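2022-07-11

Card holder, second pattern for Fernarer. Continued from the pages in December, where the cover was too stiff and the fold did not stay closed.

I changed the stitch line this time and moved it nearer to the edge of the cover. It looks better, but the corners are still difficult. At one corner I had to take the thread out and begin again, and the old holes are visible if one looks for them. For the next piece: mark the corners first, then the long sides.

The sleeves are from Kasis, the frosted kind. They are softer than the clear ones from Falcão and they do not stick to each other so much. The disadvantage is that small print becomes gray behind them. For a membership card this is acceptable -- for a card with a number which must be read every day, I would still take the clear type.

Width of the pocket: I added 2 mm to the old drawing. Please do not use the drawing in the Media folder, it has the old width.

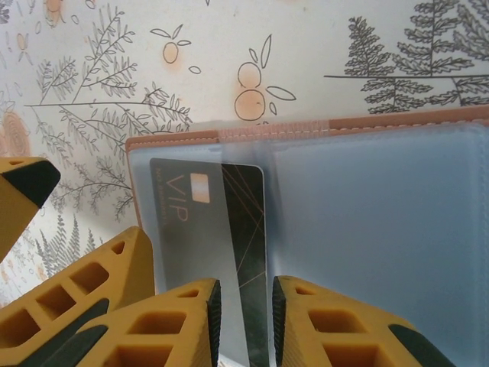 The black VIP card is good for checking, as the gold letters show quickly how much the plastic takes away. I want to repeat this with a white card and with a paper one.

Still to do: cut five more covers in the pink, ask Kasis for the price of the thicker sleeve, and decide if the fold needs a second crease. I think it does, but I will wait until the glue has rested.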